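Household Storage Units: Frequently Asked Questions
Sultano Self Storage, Customer Services
Last revised April 11, 2018

The answers on this page apply to all household storage units rented from Sultano. Business accounts and vehicle bays are covered by separate terms, which are available at the front office.

Who may rent a unit?

Any person 18 years of age or older may rent a unit. The renter must present a government-issued photo ID and proof of a current mailing address. A unit may be held in the names of two people, in which case both must sign the rental agreement and both are responsible for payment.

What sizes are available?

The Samik building has 235 indoor units on two floors. The smallest are closets suitable for boxes and seasonal clothing. The largest will hold the contents of a three-bedroom house. Office staff can suggest a size if you bring a list of your furniture. Units cannot be reserved by number.

How is rent charged?

Rent is charged by the month and is due on the first. A renter who moves in after the first pays a partial amount for that month. Payment may be made by check, by card, or by automatic withdrawal. Cash is accepted at the office only, and a receipt will be issued.

What happens if a payment is late?

A late fee is added on the 8th of the month. Gate access is suspended at the same time and is restored when the balance is paid in full. Renters who expect difficulty in making a payment should contact the office before the due date. Payment plans are considered case by case and must be confirmed in writing.

Are my belongings insured?

Sultano does not insure the contents of any unit. Renters are required to carry coverage of at least $2000, either through a homeowner's or renter's policy or through a separate storage policy. Please check with your insurer, as some home policies limit coverage for items kept at another address. Proof of coverage must be on file within two weeks of move-in.

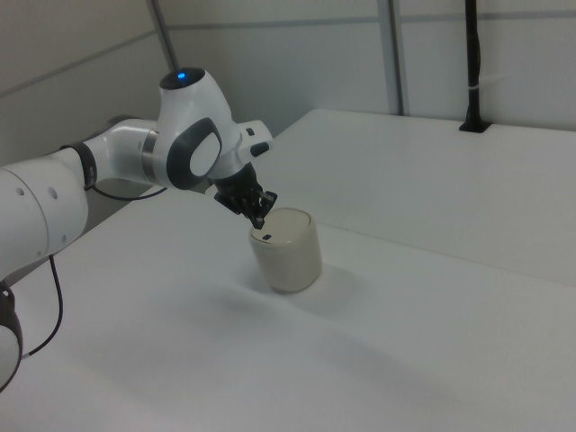 Coverage must remain in force for as long as the unit is rented. If you change insurers, send the new policy page to the office so that the file can be updated. Claims are made directly to the insurer. On request, the office will supply a letter confirming your unit number and rental dates.

What may not be stored?

The following are not permitted in any unit:

Gasoline, propane, paint thinner, and other fuels or solvents
Fireworks and ammunition
Food that can spoil, including pet food and birdseed
Live plants or animals
Tires, except where mounted on stored equipment

Freezers and refrigerators must be emptied and dried, and their doors must be propped open.

May I use my own lock?

Yes. Each unit takes one lock, supplied by the renter. Disc locks are recommended and are sold at the office. Staff do not keep copies of keys. If a key is lost, the lock can be cut off once the renter has shown ID and signed a release.

Can someone else enter my unit?

Only people listed on the access form may be given a gate code. Names can be added or removed by the renter in person. Requests made by telephone are not accepted.

Can Sultano arrange a mover?

Sultano does not provide moving services. Trucks from Van der Merwe and Dondano are familiar with the loading dock, but renters may hire any mover they choose. Large trucks must use the rear entrance.

How do I end my rental?

Written notice is required 10 days before you leave. The unit must be empty, swept, and unlocked. Rent continues to be charged while a lock remains on the door.

Questions not answered on this page may be sent in writing to Trinh Trương, Customer Services, at the Samik building office.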